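Does It Really Matter Which Bag the Trash Goes In?

Plenty of grown-ups will tell you that sorting garbage saves the planet. Maybe you have heard it so many times that you stopped listening. Good. Let's ask some harder questions.

Where does food waste go?

In the town of Munlow, a truck comes by every week and takes food scraps to a big yard called Clandale. The scraps get piled up, turned over and left to rot. Rotting sounds bad, but here it is the whole point. Tiny living things called bacteria and fungi eat the scraps and leave behind compost, a dark crumbly stuff that plants like to grow in.

So if all trash rots, why bother sorting? Because it doesn't all rot. A banana peel is food for bacteria. A plastic bag is not. A lot of kitchen sponges are made from plastic too, even though they feel soft and a bit like bread. Bury one with your carrot ends and you will dig up a sponge.

Tsehay Hadgu, who is 12, did not believe this. She put a piece of sponge and an apple core in a flowerpot of soil in January and dug them up 8 weeks later. The apple core was brown mush. The sponge was a dirty sponge. Her brother Dagim said one flowerpot doesn't prove much, and he was right. You would want to try it with more pots, and with different sponges.

What about a mixed-up tray?

Real leftovers don't arrive in tidy groups. After dinner and dishes, everything tends to land in the same place. A tray can hold food scraps and pieces of sponge together, with black garbage bags on either side of it, and then somebody has to decide what goes where. Scraps can go for compost. The sponge goes in the regular trash, unless it is a kind made only from plants – and the package should say so. If it just says "green" or "natural," be suspicious. Those words can mean almost anything. 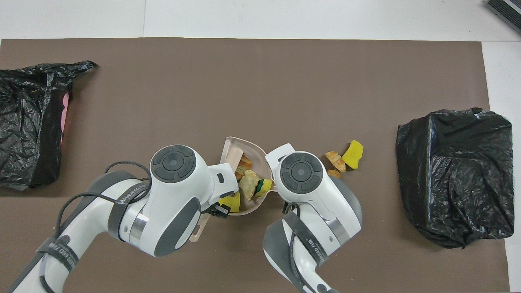
Are black bags a good idea?

They are handy for drippy stuff, and they hide the mess. Hiding the mess is also the trouble with them. Once the bag is tied, you can't tell what went in. The people at Clandale say they pulled 262 plastic bags out of their piles last spring, many with perfectly good scraps inside. Ordinary plastic bags don't belong in compost, even when everything in them does.

Does one sponge make a difference?

Not much, no. One sponge will not ruin a compost pile. But a town has a lot of kitchens, and small bits of plastic are hard to pick out once they are mixed in.

Try it yourself

Ask to look through the kitchen scraps before they go out. Wear gloves. Put anything that grew in one pile and anything you aren't sure about in another. Then look up the rules for your own town, since Munlow's may be different from yours.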